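Table Four

The letter from Lustent said the laundry would be going over to automatic folding in February, and that no one on the day shift need worry. Reet Kuusk read it twice and put it in the drawer with the other letters that had said not to worry.

She had folded for twenty-one years. Now they sat her down with a black gripper in each hand and asked her to fold as slowly as she liked.

"Just do what you'd normally do," said Jouko Pesonen, who had come over from Ridex with a laptop and good shoes.

"Normally I've got fingers," Reet said.

He wrote that down, or wrote something down.

The trick was to come in low with the tips apart and not close them until you were sure of the hem. Go in too high and you shut on air. She practised on the bare wood before each cloth, open, shut, open, and it felt like learning to eat with somebody else's teeth.
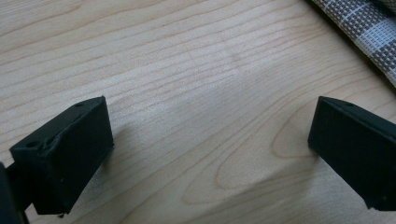
Open, and nothing in them yet.

By the afternoon she could manage a stripe. Striped cloths were the worst, Jouko told her, and therefore the most useful. He wanted sixty folds from her by Friday. Raimonds Uibo, two tables along, had been promised a bonus for his and was racing through them, dropping corners and swearing.

"Does it learn the swearing?" Reet asked.

"Only the movements," said Jouko.

She thought about the movements. There was a small tug she always gave at the end, to the left, that her mother had given too. It did nothing for the cloth. She had been leaving it out all day – out of manners, she had supposed. Now she wasn't so sure it was manners.

"And when it's got the hang of it," she said, "what do I do?"

"You supervise."

"Supervise what?"

"The exceptions." He smiled at the laptop. "There are always exceptions."

Reet had met a supervisor of exceptions once, at the Itik plant, where her cousin used to pack. He had a stool and a button. The year after, he had only the stool.

She pinched the near edge of the next cloth and lifted.

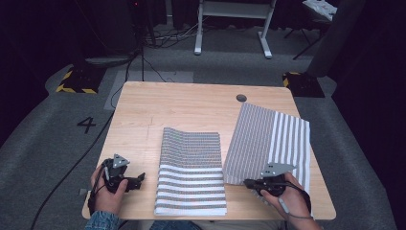
Friday

Raimonds got his bonus and spent it before the bus came. Jouko shook hands with everybody and said the folds were very clean, very consistent.

Reet said she was glad. On the last eight she had put the tug back in, hard to the left, every time.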